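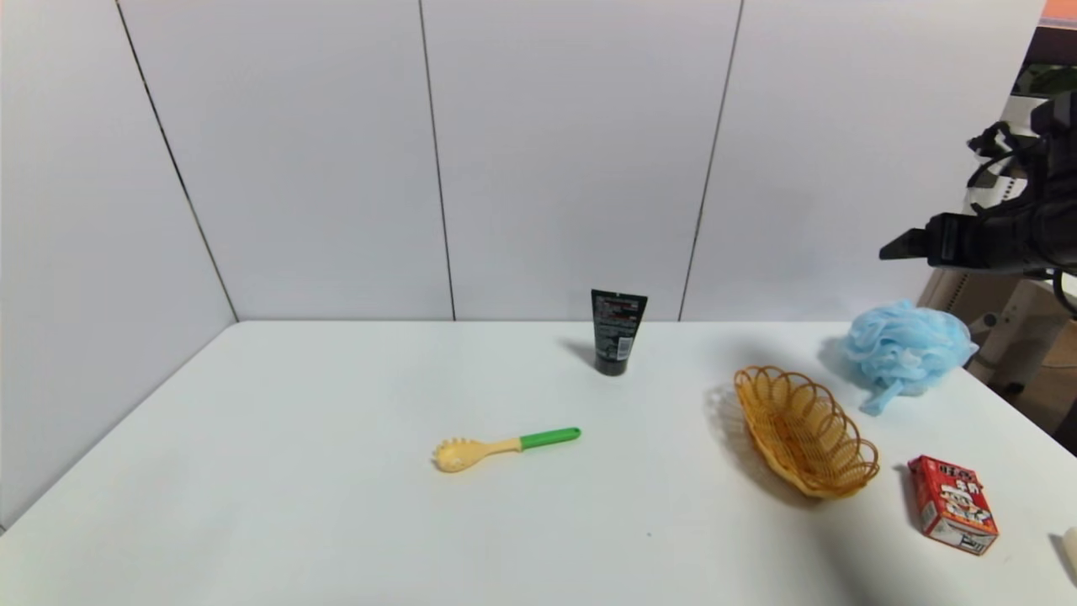 Fig. 4. White tabletop against wall panels with thin dark seams.

4. Fitting and levelling the top

Read the whole section first. The Laduvden top weighs more than the carton suggests, and the "one-person assembly" badge is optimistic. Get help.

4.1 Stand the frame where the table will live. Moving it later with the top on is how legs get bent.

4.2 Check the frame with a spirit level, lengthways and across. The bubble in the Zenton tool pack is a toy. Use your own.

4.3 Turn the adjustable feet until the frame stops rocking. If a foot needs more than 2 full turns, the floor is the problem — put a solid packer under it.

4.4 Lower the top on to the frame and line up the holes. Leave a gap of 50 mm to any wall.

4.5 Start every bolt by hand before you tighten any of them. Then tighten in opposite pairs.

CAUTION: Do not use a power driver. The inserts strip easily, and Bevdale does not supply spares.

4.6 Measure from floor to table surface at each corner. The stated height is 990 mm. Expect to be a little out, whatever the leaflet says about "factory accuracy".

NOTE: Older instructions tell you to wax the top before first use. We have seen no sign that it helps with stains, and it leaves smears. Wipe with a damp cloth and dry it.

NOTE: Lennox felt pads are sold as a cure for wobble. They compress within weeks. Go back to step 4.3.

4.7 Check the bolts again after a week of normal use — most will take another quarter turn.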